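About Drallwood

Drallwood is a supplier of table games and table coverings to schools, libraries and residential homes. The company was founded in Rarken, where its offices and packing room remain, and it opened a second store in Essien in March. We currently serve 487 institutions and employ 17 permanent staff.

Our work began with chess. Boards and pieces form the larger part of our catalogue, together with trays in which pieces may be kept sorted during play and put away afterwards. Replacement pieces are sold singly, and orders received before noon leave Rarken the same day.

Coverings were added at the request of customers who wished to protect shared tables. The Fern pattern, with its grey fronds and small orange blossoms on a light ground, is the longest established of the 6 designs in the range. It is shown with a chessboard and two of our trays, one red and one blue.

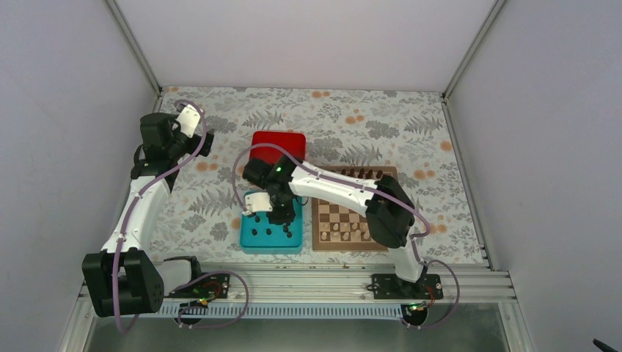 Our Services to Institutions

Schools and libraries may open an account with no minimum order. Account holders receive the printed catalogue, which now lists 988 items — spare pieces included — and may borrow covering samples for a fortnight. Coverings are cut to the measurements supplied by the customer.

Delivery to the Sukden area is made by our own van. All other orders are sent by carrier.

Page last revised 2018-05-07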